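Journals > Material Culture Notes > Surfaces > Section 3

3. Stone that isn't stone

Printed marble has a long and mostly cheerful history of fooling no one. The Gresov pattern books list 399 stone designs for tabletops, of which we could match very few to any rock a geologist would claim. Catacutan's survey of eating places in Prullcombe found that owners knew this perfectly well. They wanted marble the way one wants a view of the sea on a calendar.

Color is where the makers let themselves go. Real quarries are stingy with pink. The printers have no such trouble, and the pinks, peaches and rusty veins in our sample (Figure 3) get along with a gray-veined floor about as well as two wedding guests in the same hat. Lumbao calls this "competitive geology," and we have failed to find a better term. 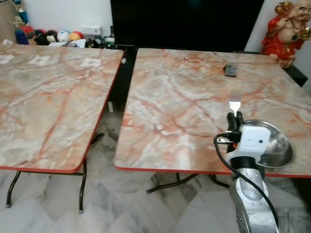
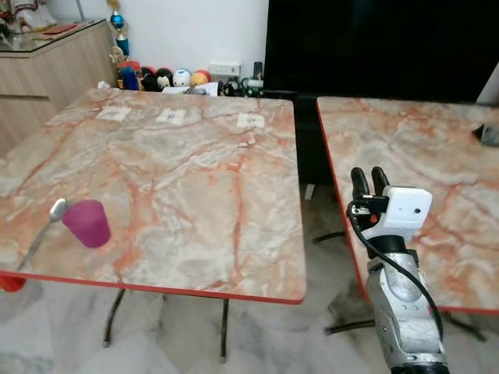 Figure 3. Marble-pattern tabletops with red edging, on a marbled floor.

The red edge deserves a word. A slab of stone has no need of a border, so the trim gives the game away at once. Of the 200 owners who answered our August letter, most liked the border better than the marble. One, in Aquino, asked whether the border could be had alone. We passed the question on to the maker and await a reply.

Related items
Henao, R. Curtains and the idea of velvet
Eren, S. Wood grain in the Paser kitchens
Gatchalian, D. A short history of the doily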